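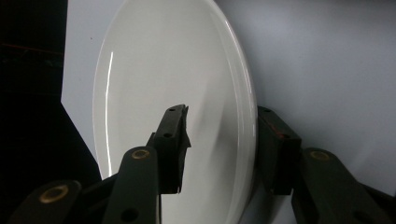

Rakora Plates: read me first

Print | E-mail this page

Hi! You've found the notes that go with Rakora Plates, my big, slightly obsessive table of secondhand dinnerware. There are 3,000 rows in it, one for each plate, and every one of those plates went through the back room of the Caron shop in Drolham before it got a price sticker. I wrote most of this page for the people who keep e-mailing me to ask what "rim 3" means, so if that's you, skip to the columns.

I love a big white plate, by the way. Glossy glaze, raised rim, no pattern to fight with the food. A lot of the table is that sort of plate, and if you came looking for painted roses you may be a bit let down (there are some, look under decor).

What's in the folder

plates.csv is the table itself. You can open it in any spreadsheet program.

sets.csv tells you which plates came in together in the same box or bag. I can't promise they were ever sold as a set! People mix things up for years before they give them away.

words.txt is my list of color and glaze words. Please read it before you write to me about "off-white."

old/ is the first version, from November, with the widths in inches. Everything after that is in centimeters. Don't join the two, I did it once and got a salad plate the size of a car tire.

The columns

id: just a number. The numbers have gaps where I took out duplicates and I'm not going to renumber.

width: straight across the top, lip to lip, at the widest point. For anything that isn't round, I measured the long way.

kind: dinner, salad, bread, soup, platter, or other. Salvador Guerreiro and I argued over large dinner plates and small platters for a whole afternoon, and the rule we settled on is that if it fits flat in the shop's own kitchen cabinet with the door shut, it's a dinner plate. Not very scientific, but we both stuck to it.

body: ceramic, glass, metal, plastic, or unsure. I stopped trying to split ceramic into stoneware and porcelain and so on. I was wrong too often.

rim: 0 is no rim to speak of, 1 is a flat rim, 2 is raised, 3 is raised with a rolled lip you can hook a fingertip under. So that's rim 3, hello to everyone who asked.

glaze: gloss, satin, matte, or none.

color: the main color of the face, from the list in words.txt. Judge it in daylight if you're adding rows. A white plate goes gray the moment there's a shadow on it, and I've caught myself typing "pale gray" for something that was plain white when I carried it over to the window.

decor: free text, lowercase, keep it short. Blank means plain.

wear: chips, knife marks, crazing, stains. Blank means I looked and didn't find any. A question mark means I didn't look properly, sorry.

mark: whatever is stamped on the back, typed exactly as it reads, bad spelling and all.

How we looked at each plate

Stand it up on its edge before you do anything else. I know, it feels like asking for trouble, but a plate lying flat hides nearly everything. Upright, you get the light running down the glaze in a streak, and when you turn it slowly the streak wobbles wherever there's a scratch or a dip. It's my favorite part of the job. Then run a thumb around the lip for chips, turn it over, read the mark, measure, type.

Use a folded towel underneath! The bench in Drolham is hard and I have broken 7 plates on it, all of them mine to pay for.

For storage between looking and pricing we used the vertical rack, big plates at the back. Vy Hà prefers stacks with a sheet of newspaper between each one, and her plates are in perfectly good shape too, so do what suits your shelves. I find it easier to pull one out of a rack than to dig for the fourth one down.

Where it falls short

It's one shop in one town, plus 50 plates that Armelle Carré brought over from Stedbridge (those have "st" at the front of the id). We get far more dinner plates than soup plates. Very fancy things don't reach us at all, I suppose they go to family. So please don't use the table to say what people in general eat off.

Widths are to the nearest half centimeter. Platters with handles are a mess, some were measured with the handles and some without, and Valentin Texier is slowly working back through them.

There are 14 rows where body and glaze plainly disagree (a glass plate with a matte glaze, that kind of thing). I've left them in because the plates are sold and I can't go back and check. They're flagged in the wear column, for want of a better spot.

Using it

Go ahead and use it for whatever you like, classes, charts, planning a cabinet. Say it came from Rakora Plates and link back to this page. If you fix something, send me the id and the new value, one per line, and I'll put it in the next version. Please don't send me the whole spreadsheet back with the changes somewhere inside it.

Changes

20 July 2023: added the Stedbridge plates, split satin out from matte, fixed the soup plates that were listed as salad.

Before that: switched to centimeters, added sets.csv, dropped the price column.

Still to do: the handles, and a proper word for that greenish cream color that every third person seems to have owned.

Sohail Virk

Print | E-mail this page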